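About Prititz

We look after old source code. More exactly, we look after the history of old source code, the part that lives in version control and that everybody means to sort out after the next release.

Prititz started in a spare bedroom with two desks and one good chair. Jessie Buchanan and Callum Munro had both been let go by the same software firm in the same February, and both got a call by the end of that week asking how the build worked. They answered the first few for free. Then they sent an invoice, and it was paid so quickly that they wondered what they should have charged.

Most of those calls came down to the same problem. The firm had moved its code from one system to another, the files had arrived safely, and the reasons for them had stayed behind. A line of billing code said to skip every twelfth record. The commit that explained why had been squashed into one giant entry called "initial import," signed by an intern who had since become a dentist.

What we do

We move repositories. CVS, Subversion, Perforce, Visual SourceSafe if you must, and one homemade system that turned out to be a shared drive and a man named Fergus. (Fergus Chisholm now works for us. He still remembers which folder is the real one.)

We untangle monorepos that should have been split, and join up split ones that should have been left alone. Sometimes these are the same repository, a few managers apart.

We clean up author names, so that jbuch, JBuchanan, jessie@localhost and "root" can be recognized as one person who was in a hurry.

We find the large files. There is always a video of somebody's retirement party.

We don't write new features, and we don't have opinions about tabs. We have them privately.

How we work

Every job begins with a read-only copy and a dry run. We put the old history next to the new one and compare them at every tag and branch head. Where they differ, you get a list, in English, of what differs and what we propose to do about it. You argue with the list. We fix it and run the whole thing again. Nearly 100 dry runs is our record for one client, and they still send us a card.

The real switch happens on a Friday evening, after your people have gone home. We know the usual advice about Fridays. We have simply found that a weekend is the longest stretch in which a development team can be relied on not to push anything.

Our conversion tool is called Nel. It reads a rules file, does what the rules say and complains at length when it can't. An earlier version was called Dirnudness and complained about nothing at all, so we stopped using it. 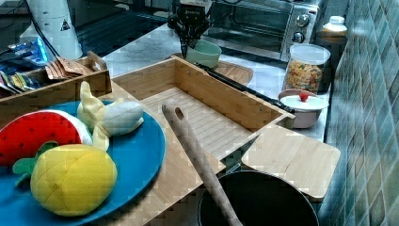

Countertop with mint-green bowl, cutting board and pasta

Who we are

There are five of us, which is as many as the meeting room holds with the door shut.

Callum Munro runs the migrations and writes most of Nel. He can read a Subversion dump file the way other people read a menu, though with less pleasure.

Jessie Buchanan talks to clients and writes the reports. If yours contains the phrase "a creative use of branches," please know that she went through several drafts to get there.

Ruairi Morrison handles testing. He has never accepted the words "it looks fine" from any of us and isn't going to start with you.

Kenna Gunn keeps our servers running and our backups restorable. She restores one every week to make sure, at 3 in the morning, by script. She would like it known that she is asleep at the time.

Fergus you have met.

Grurnuvum

Our training arm is named Grurnuvum, for reasons that made sense in the pub and had been printed on the mugs by Monday. It offers a two-day course for teams who have used Subversion for 20 years and have been told they will love Git. We cover rebasing, recovering from rebasing, and how to write a commit message longer than "fix." Classes are capped at 12 people. Bring your own laptop and, if possible, your own worst repository.

Getting in touch

Write to Jessie and tell her what you have, how big it is and what went wrong last time. Rough figures will do. Please don't attach the repository to the email. Someone did, and it took Kenna most of an afternoon to get the mail server to speak to her again.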